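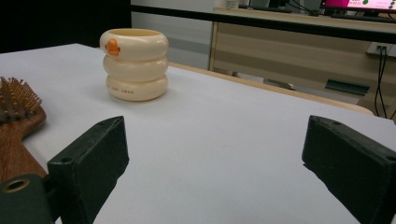
Mai, 7 h 40. Repris la pince Dusik là où je l'avais laissée. Compteur à 3 369 cycles. Jeu latéral sensible à la main sur le doigt gauche, rien à droite. Démonté les deux axes intérieurs, essuyé, remonté avec une goutte de Huketti par œillet. Le jeu diminue sans disparaître. Je soupçonne l'alésage plus que l'axe. Tùng Hầu pense l'inverse et veut mesurer les deux au retour de Skoltville.

Repères de table inchangés : brosse à cheveux en bois, gobelet crème. Même plateau blanc, pas de tapis.

9 h 15. Contrôle de fermeture.
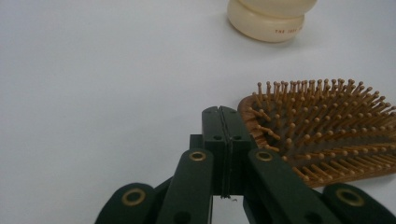
Cahier 2, p. 10

Mors joints, ligne de contact fine et verticale entre les deux blocs. Les deux trous du haut sont symétriques par rapport au joint. Un fil ou une fibre très mince dépasse à la base des mors ; à retirer à la pince fine avant le prochain cycle, et regarder s'il en reste derrière le bloc. Les quatre œillets laiton sont en place sur les bras.

Cote d'ouverture non relevée, le pied à coulisse est chez Oprea.

11 h. Serrage des vis de bride repris en 3 passes, en croix. La notice Dusik donne l'ordre mais pas le couple ; gardé celui de la fois précédente. Course à vide régulière, léger point dur en fin d'ouverture.

À faire : commander une paire d'axes, refaire le zéro après remplacement, noter le lot de graisse. Laisser la pince ouverte pour la nuit.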